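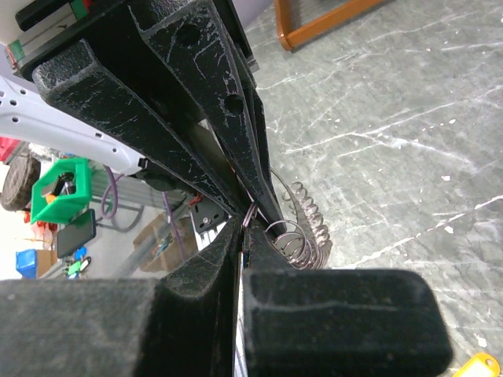
When should we order the spare gripper fingers? Order them together with the arm, on the same purchase form, so they are in your store before the first day of work.

March 30, 2022
By the documentation desk, Willholm

4.2 Planning the budget for wear parts

Fingers and pads are wear parts and the warranty does not cover them. Please plan them as a yearly cost.

1. Write down how many hours per week the arm will work.
2. For each arm, reserve 2 sets of fingers and 2 sets of pads for the first year.
3. Ask Mosunov or Górecki for a written offer. The offer stays valid for 60 days.
4. Check that the offer includes screws and shipping. If it does not, add a separate line for them.
5. Enter the total in the Bundo planning sheet, column "Wear parts".

Note: Scratches in the coating are normal. Replace a finger when it is bent or when the tip is chipped.

Note: If your company closes in August, send the order before the closing.

Caution: Do not mix fingers from two suppliers on one gripper. The hole spacing can be different.

6. Inspect the fingers after every 1,000 cycles and write the result in the service log.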